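机器人为什么会“抓空”？
吉尔顿（Jirton）少年科学馆 · 机器人安全知识读本
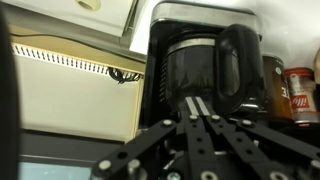 一、什么叫“抓空”

机器人的手，正式名称叫“夹爪”。它常常由几根连杆和两根手指组成，连杆之间用螺栓连接，可以像剪刀一样活动。人拿咖啡壶时，会很自然地握住把手。机器人要做同样的事，却需要先弄清三个问题：壶在哪里？把手朝哪边？应该用多大的力气？

只要其中一个问题答错了，夹爪就可能合在空气里，或者夹在不该夹的地方。工程师把前一种情况叫作“抓空”，把后一种情况叫作“误抓”。两种情况都属于故障，都要认真记录。

二、一次真实的故障

本馆的家务机器人名叫“拉杜”（Radu），由祖基茨（Zukitz）工作室制造。七月的一个上午，拉杜接到任务：从咖啡机上取下玻璃壶，放到旁边的托盘里。这是它练习过400次的动作。

那天，拉杜的手指没有伸向把手，而是伸到了壶身偏低的位置，然后开始合拢。手指在光滑的玻璃上打了滑，壶被推歪，一侧翘了起来。拉杜手腕里的力传感器发现受力不正常，机器人随即停止了动作。工作人员按下红色的急停按钮，确认机器人完全静止以后，才走过去把壶扶正。

当时壶里没有咖啡，也没有人受伤。但是，工作室仍然把这件事登记为第61号故障，并暂停了拉杜的取壶练习。

三、问题出在哪里

工程师查看了记录，找到了两个原因。

第一个原因是反光。深色玻璃和光亮的金属会像镜子一样，把灯光反射到摄像头里。机器人测量距离时，可能把亮斑当成物体的边缘，也可能完全“看不见”深色的玻璃。小朋友可以做一个小实验：拿一把不锈钢勺子，在灯下慢慢转动，观察亮点怎样移动。勺子的形状没有变，亮点却一直在跑。对机器人来说，这是很难处理的信息。

第二个原因是位置偏差。前一天打扫台面时，咖啡机被挪动了4厘米。人几乎不会注意这样小的变化，可是拉杜的程序里保存的仍然是旧位置。本来应该重新测量一次，这一步却被漏掉了。

两个原因碰到一起，故障就发生了。如果只有反光，旧位置可以帮助机器人改正；如果只有位置偏差，清楚的图像也可以帮助机器人改正。工程师在调查故障时，很少找到一个原因就停下来，道理就在这里。

四、为什么咖啡壶需要特别小心

咖啡机里有加热的部件，刚煮好的咖啡温度很高，溅到皮肤上会造成烫伤。玻璃壶受到碰撞可能破裂，碎片十分锋利。水如果流到插座或者电线上，还有触电的危险。

因此，祖基茨工作室规定：机器人练习取壶时，只能使用空壶，咖啡机必须关闭电源。只有通过全部检查以后，才可以在壶里加水，而且每次不得超过250毫升，并且只能用凉水。

五、后来是怎样改正的

工作室为拉杜更换了一套检查程序，名称是“格利”（Girley）。现在，拉杜每次取壶以前，都要完成下面的步骤：

1. 在离壶较远的地方停下，先看一遍。
2. 换一个角度，再看一遍，并比较两次的结果。
3. 找到把手。找不到把手时，不得伸出手指。
4. 慢慢靠近，轻轻合拢，检查手指上有没有受力。
5. 把壶抬高一点点，停住，确认没有打滑，再继续移动。

如果两次看到的结果不一样，拉杜会停在原处，亮起黄灯，等待工作人员处理。这样做会慢一些，但机器人在不确定的时候停下来，是一项重要的安全要求。

六、小朋友应当遵守的安全规则

参观或者使用机器人时，请遵守以下规则：

· 机器人通电时，不得把手伸进夹爪或者连杆之间。连杆合拢时，缝隙会突然变小，容易夹伤手指。
· 机器人停住不动，不等于已经关机。它可能正在计算，随时会再次移动。
· 请站在地面黄线以外。
· 东西掉落时，不要自己去捡，请告诉身边的大人。
· 听到“停止”的口令，所有人应当立即停下手中的操作。
· 请记住急停按钮的位置。发现危险时，任何人都可以按下它，不会因此受到批评。

七、小词典

夹爪：机器人用来抓取物体的部分。
连杆：连接各个关节的硬杆，可以传递动作。
力传感器：测量推力或者拉力大小的零件。
急停按钮：让机器立即停止动作的按钮，通常是红色的。
校准：重新测量并改正机器所记录的位置。

八、想一想，做一做

请找一位同伴，在桌上放一只空的塑料杯。一个人闭上眼睛，另一个人只用语言告诉他杯子在哪里，例如“向左一点”“再向前一点”。拿到杯子以后，把杯子悄悄挪开一小段距离，请同伴按照刚才记住的位置再拿一次。

请把两次的结果写在记录纸上，并写出你认为机器人应当在哪一步重新测量。记录纸可以交到二层服务台，由本馆的讲解员阅读并回复。

吉尔顿少年科学馆教育部 编写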